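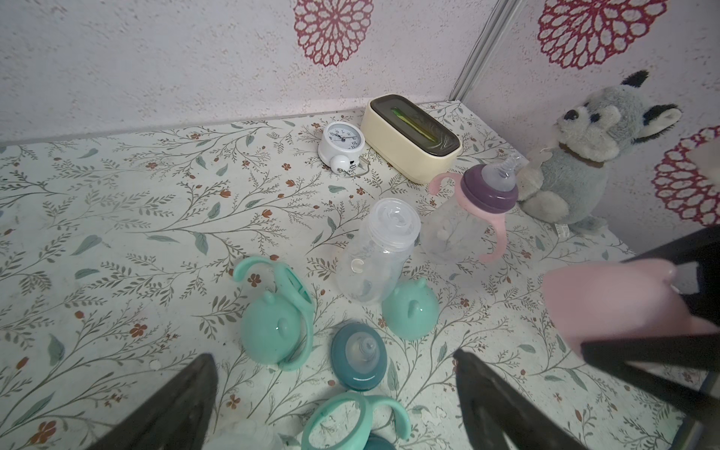
A table finished in printed contact paper, with feeding bottles, a lidded box and an alarm clock.

Covering a table in self-adhesive paper is a cheap job with a narrow margin for error. The sheet costs little and cuts with a household blade, but once the adhesive has been pressed down it tolerates very little correction. On a table used for bottles and other baby things, the finish has to stand up to milk, warm water and several wipes a day.

Veronika Mészáros runs the surfaces bench at Borbély, a small workshop in Savgate that refits second-hand furniture for family homes. Most of her August orders have been for tables of this type. She favours a pale ground with a small repeat, such as the branching stems and orange-red flowers shown here. A plain white sheet shows every trapped bubble. A dense dark print hides them but also hides dried milk.

Preparation takes longer than covering. The top is washed with detergent, rinsed, dried and left for 18 hours. Wax polish is the usual cause of failure, and any trace of it will lift the sheet at the corners within weeks. Old varnish is keyed with 200 grit paper and the dust removed with a damp cloth. Filler goes into dents deeper than a fingernail's thickness, as the film follows whatever lies under it.

The sheet is cut with an overlap on every side. Mészáros peels back a short strip of the liner, fixes that edge along the back of the table and works forward with a felt-edged squeegee, pulling the liner away underneath. Bubbles are pricked with a fine needle and pressed flat from the outside in. Corners are warmed with a hairdryer on its lowest setting, folded and trimmed.

Where the table is to stand against a textured wall, the back edge needs separate treatment. A stucco-like surface does not sit flush with a straight board, and crumbs and liquid collect in the gap. The workshop turns the film down over the edge and seals the cut end underneath. Silicone between table and wall is not advised, as the table can no longer be moved for cleaning.

Borbély buys its film from Motex in rolls and has tested one alternative, Wondov, which is thicker and more forgiving at the corners but slower to release from its liner. Each sample was wiped 1000 times with a damp cotton pad. Both kept their print. The thinner film had lost some of its sheen.

Hot items remain the main limit. A steriliser or freshly boiled pan should stand on a trivet. Expected life in daily use is 3 years, after which the sheet is warmed, peeled off and replaced, and any adhesive left on the board is taken off with white spirit.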